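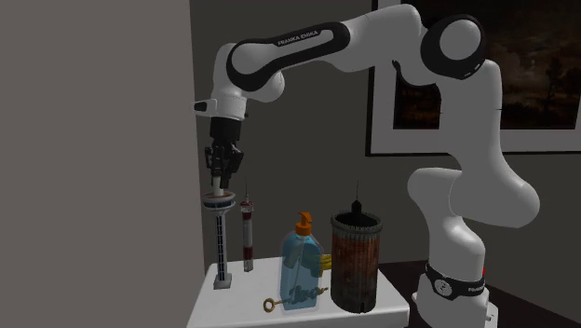 How Old Is the Old Town, Really?

2022-10-28

Heloísa Pacheco wants to meet at the lower gate in Gekow, the one on all the postcards, and she is already frowning at it when I get there. The sign beside the arch says the town has been welcoming travelers for 1000 years. I ask if that's true.

"It's a number somebody liked," she says. "There was a settlement up the hill. There was probably a ferry. Was anyone being welcomed? I've read what survives and it's mostly complaints about pigs."

Pacheco updates guidebooks. She has done it for most of her working life, for several publishers, and she is now walking the river towns along the Danora for a new edition due out in January. I came with my own doubts. I've written my share of breathless sentences about cobbles and lanterns, and I wanted to know how much of what goes into a guidebook gets checked, and how much is copied from the last one.

"More is copied than we'd like to say," she tells me. "You get a file with the old text. You get some money, never enough, and a deadline. If the old text says a chapel is from the twelfth century and the door is locked, the chapel stays in the twelfth century."

We walk up from the gate. The street is handsome, I'll give it that. The houses lean in and the plaster is the color of weak tea. Pacheco points out which fronts are old and which were put up after a fire, and then which were redone after that because the first lot of repairs didn't look old enough. The carved beam over the bakery came from a barn in another valley. She knows this because the baker told her; he doesn't mind who knows. The plaque next to it gives a date that belongs to the beam and lets you assume it belongs to the house.

I say that most visitors wouldn't care. She thinks that's lazy.

"People say that, and they say it about other people. Ask someone if they'd mind and they mind. They took a train and two buses. They'd like to be told what they're looking at."

Her own rule is to write "said to be" for anything she hasn't seen on paper or heard from someone with a reason to know. Her editors take most of them out. A page full of "said to be" looks nervous, they tell her, and readers want to be led. She puts them back in at proof stage and wins perhaps half.

I'm less sure than she is that this does much good. "Said to be" is also what a writer puts when she wants the legend and not the blame for it. I've used it that way. When I tell her, she laughs and says yes, of course, and that she used it that way herself in the Gekow chapter, about a duke and a well.

The numbers question

Then there is the matter of how many people come. The tourist office hands out a leaflet claiming 4000 visitors on a summer day. The town's own ticket desk at the ramparts, the only place where anyone is let in one by one, had a best day last season of 3792. I was rather pleased with myself for noticing the gap, and Pacheco was not impressed.

"They rounded up. Who wouldn't? Your trouble should be with what they did with it afterward."

What they did was use it to argue for a coach park in the water meadow. The coach park would be run by Jallow, a tour company that already brings most of the groups up from the coast. The argument goes that if the town gets that many people on one day, it needs somewhere to put the buses. But the ticket desk's figure was for the day of the lantern fair. On an ordinary afternoon in the off season, like the one we had, you can hear your own shoes.

I rang Jallow before I came. A polite man told me that demand was growing and that the company was committed to the character of the town. I asked how he knew demand was growing and he said he would send me something. Nothing has come. It may yet.

Genivaldo Araújo meets us for lunch at the top of the hill. He has guided in Gekow for years, in three languages, and he is the nearest thing the coach park has to a friend at our table.

"I don't love it," he says. "But come in August and stand on the bridge. The buses stop on the bridge! They stop there because there is no other place, and then the driver of the cheese van shouts, and my group hears none of my nice talk." He tears his bread. "You two want an old town with no tourists in it. It's called a village and it has no restaurant."

Pacheco says she would settle for fewer people who stay longer. Araújo says everyone would settle for that. He has heard it at every meeting, and he asks where these people are supposed to sleep.

He has a point, and it's one I had meant to be sceptical about from the other side. Gekow has 9 places to stay inside the walls. On paper that sounds like plenty for a town you can cross before your coffee cools. Pacheco has slept in all of them over the years and will recommend four.
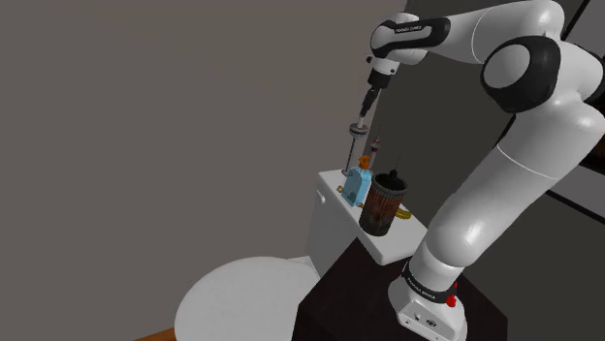 The rest trade on their walls, she says, and you pay for the thickness. A room in a medieval house is usually a bad shape for a room, and the bathroom gets whatever is left over: a cupboard, half a landing, once in her experience a former bread oven. She judges the whole place by where you are expected to put your things. If the tank lid of the toilet serves as a shelf, as it does in the picture, she knows nobody who runs the hotel has ever spent a night in it. "They'll pay for a man to age the beams," she says, "and they won't put up a plank for your toothbrush." She once wrote that sentence in an entry, more or less, and the publisher cut it for length.

I ask about the Vieira, the best known of the lot, where I happen to be staying. It calls itself the oldest inn on the Danora. The room is comfortable and the breakfast is good, and the register in the glass case by the stairs is open at a page of beautiful brown handwriting. Pacheco asked years ago to see the page before it and the page after. She was told the case doesn't open.

"So what do you write?" I ask.

"That it says it's the oldest inn on the river. And that breakfast is good."

Araújo tells his groups it is the oldest, full stop. He has also told them, he admits, that a poet died in the front bedroom. He had it from the previous guide, who had it from the previous owner. When I ask which poet, he names one I have never heard of. I have looked since and still can't find him.

What gets left out

After lunch we go down the back way, past the tannery sheds, which are not in any guidebook I own. Pacheco thinks they're the most interesting thing in Gekow. They're long and low, half of them have no roof, and people worked in them well within living memory. The smell kept the rich end of town at the top of the hill, she says, and explains the whole street plan better than any duke. There is no plaque. There was talk of knocking them down for the coach park's access road, and there still is.

She has tried to get them into the book three times. The first time they were cut because there was no opening hour to print. The second time because there was no photograph. This time she has written them into the walking route, so that anyone who takes them out will have to redraw the map.

"That's devious," I say.

"It's four lines. I'll be surprised if they live."

I put it to her that she is doing what the town does, choosing a past she prefers and steering people to it. The tannery suits her taste the way the lantern fair suits Jallow's. She doesn't like that much. She walks on a bit and says that at least the sheds are where they say they are, and as old as they look, and then that no, fine, there is something in it. Any route leaves things out. She would only like the leaving out to be done by a person who has walked up the hill.

I wonder how long that will be the case. She was given fewer days for this edition than for the last, and for the last fewer than the one before. Two of the towns further up the Danora she will not see at all. Their chapters will be brought up to date by telephone and by reading what other visitors have put online, some of whom, she suspects, were reading her old chapters while they typed.

At the gate a family is taking turns under the sign. The father asks Pacheco if she'd mind taking one of all of them, and she does it properly, moving them into the shade first. He thanks her and asks if it's true about the 1000 years.

"It's said to be," she says, and hands him back his phone.

My bus leaves from the bridge. There is a queue behind it already, and the cheese van is third.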